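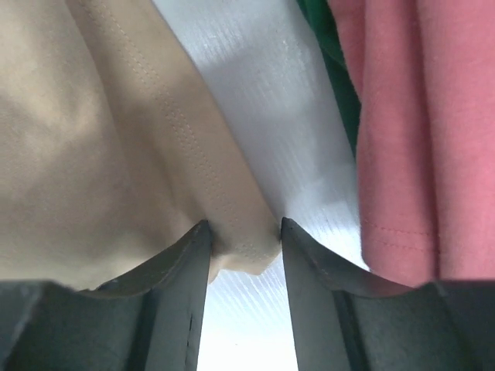
Could we please have something in the folding list about zips and hooks, came the first comment on the last version, as I have now found two pulled threads in one afternoon and I don't think the table is to blame.

Quite right, and it has gone in as item 3. Thank you to everybody at Drodcombe who wrote on the old sheet, even in the margins, where I had to turn it sideways.

2 min read

Linen table safety checklist, Drodcombe
Revised 16 September 2026

Please go through it before the first load comes out, and write your comments underneath in the usual way.

Surface and edges

1. Tabletop wiped and dried. OK.
Comment: A damp cloth does nicely. We had a bottle of Malline spray on trial, and it was pleasant enough, but it left the top a little slippery and things slid about while we were folding.

2. Run a hand slowly along all the edges, feeling for chips and anything that might snag. OK.
Comment: Go gently, and do the underside as well, where I always forget.

3. Garments with zips, hooks or buckles fastened before they reach the table. NEW.
Comment: Plain cloths and towels can go straight on, of course.

4. One item opened out at a time, and anything twisted shaken loose before you try to fold it. NEEDS REMINDING.
Comment: I know how tempting it is to press on when the pile is high, but a cloth folded over its own twist only has to be done again, and then you have lost the time you were hoping to save.

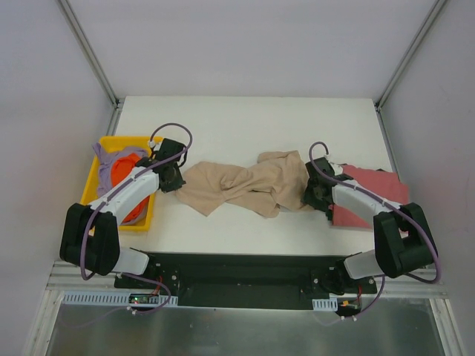 Bins and stacks

5. Bin sound, with no splits in the rim or the base. OK.
Comment: The spare from Kneževič has a hairline crack by one corner. I have put tape on it so that it is easy to spot, and it should stay on the shelf until we decide.

6. Nothing hanging over the side of the bin. COMMENT BELOW.

7. Folded stack low enough to lift with a straight back. OK.
Comment: If you need your chin to steady it, make it two trips!
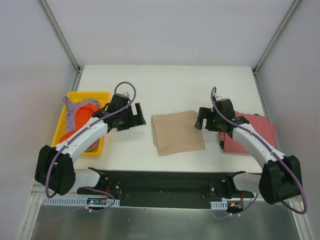
Item 6 has had more grumbling than all the others put together, and I do understand, because it looks fussy on paper. A hanging corner gets caught on a sleeve as you go past, though, and then half the load is on the floor and has to be washed again. The lavender cloth draped over the rim of the yellow bin is just the kind of thing I mean, and it takes a moment to tuck in. Please do it before the bin is lifted, with both hands free.

Walkway and lighting

8. Floor clear on the way to the shelves. OK.

9. Trolley wheels turning freely. ONE STICKS.
Comment: It's the old Zellier, and it has been oiled twice. A new one is 899, so I have asked for it to go on the December list.

Next check is due when the bins are changed over.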